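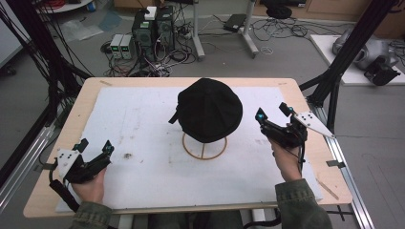 Why test a gripper on soft goods when most buyers handle boxes?

Soft items expose weaknesses in jaw shape and grip force that rigid items conceal, and a gripper that manages fabric without creasing or dropping it will usually manage a carton as well.

The answer comes from Nnamdi Bako, who leads end-effector evaluation at Clikside and has spent much of the past year comparing two hand-held gripper designs for the company's demonstration work. The first, known internally as Evix, has been in service since the laboratory opened. The second, Doucet, arrived in October with a revised jaw linkage and a lighter handle. Mr. Bako spoke at the laboratory on the subject of how the two are compared and what the institution expects to learn.

The comparison is built around household and retail objects. Operators hold one gripper in each hand and carry out a short task, and the position of each gripper is recovered from the marker plate fixed to it. The recordings are later used to train arm controllers.

"We ask the operator to work at a natural pace," Mr. Bako said. "If the tool forces a person to slow down, we want that to appear in the record. A gripper that is awkward in the hand gives us awkward data, and the arm will learn every hesitation."

The cap task is among those he considers most useful. A soft cap must be lifted, turned and set over a wire stand, and the reverse task asks the operator to remove it and lay it on the pad. Each design is scored over 200 attempts in each direction. An attempt is recorded as failed if the cap slips from the jaws, if the stand falls, or if the operator has to let go and begin again.

Mr. Bako was careful to separate the jaws from the handle in his assessment. In his view Evix closes more evenly, and it remains the better choice for thin fabric at the edge of a brim. Doucet opens wider and can be held for a longer session before the wrist tires.

"People expect me to name a winner," he said. "I can tell them which one I would choose for a given object. The stand is light, and if you touch it with the back of the jaw it moves. Operators using Doucet touched it less often. For the first pinch on the cloth, most of them preferred Evix."

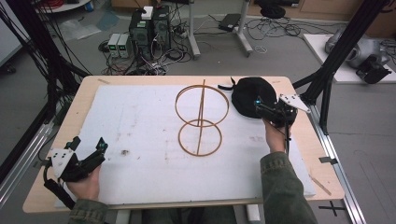 Both grippers in hand at the test table, with the cap and wire stand on the pad.

Cabling has been a more persistent difficulty than the jaws. Mr. Bako explained that a cable with too much weight behind it pulls the handle downward, and that operators correct for this without noticing. The correction then appears in the wrist angle. His group has tried several routes for the cable and has not yet settled on one.

"I would like to remove the cable altogether," he said. "The wireless version we tried had a delay that varied from one minute to the next. A fixed delay can be corrected. I do not know how to correct one that wanders."

The results are being compiled under the project name Hornidden, in a data set that at present holds 2303 accepted recordings. Recordings are reviewed by two people who work separately, and a disagreement between them is sent back to Mr. Bako for a decision. He acknowledged that the review takes longer than the recording itself and said that he had no plans to shorten it.

Asked what advice he would offer to other laboratories choosing between gripper designs, Mr. Bako recommended that they begin with the objects they intend to handle and leave the published force ratings until later. He also suggested that new operators be given a full practice session before any attempt is scored.

"The first hour tells you about the operator," he said. "After that you begin to learn something about the gripper."

The next round of comparison will keep the cap task and add folded cloth and small paper bags. Mr. Bako expects to test a softer jaw pad on both designs before that work begins.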